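Category: Home & Garage > Storage and Moving

Best way to store winter gear in a damp basement?

fennelgate
Posted January 9, 2024
Our basement in Fanerdale gets damp by June. Cardboard is out. I have 165 square feet and want everything off the floor.

mudroom_4
Plastic bins on wire shelves. We did that in Hukisholm and lost nothing in over nine years.

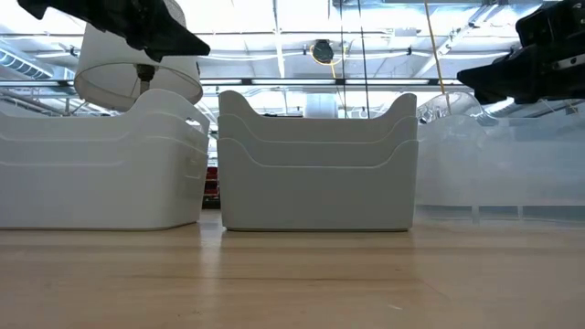 Do wool blankets need to be washed before they go in a bin? Wash or air them first and let them dry all the way, or the smell sets in.

oldpantry
I disagree on sealed bins. Damp air gets shut in with the clothes. I use canvas bags and run a dehumidifier.

mudroom_4
Canvas got mildew on me in two months. Bins plus the dehumidifier is what I'd do.

oldpantry
Depends on the basement, then. Mine has a drain.

fennelgate
No drain here. Going with bins and will price shelves at Provbridge on the weekend.

Related threads
Shelf brackets for block walls
Godoy dehumidifier keeps icing up
Moving boots without boxes

This site uses cookies to keep you signed in. Accept | Settings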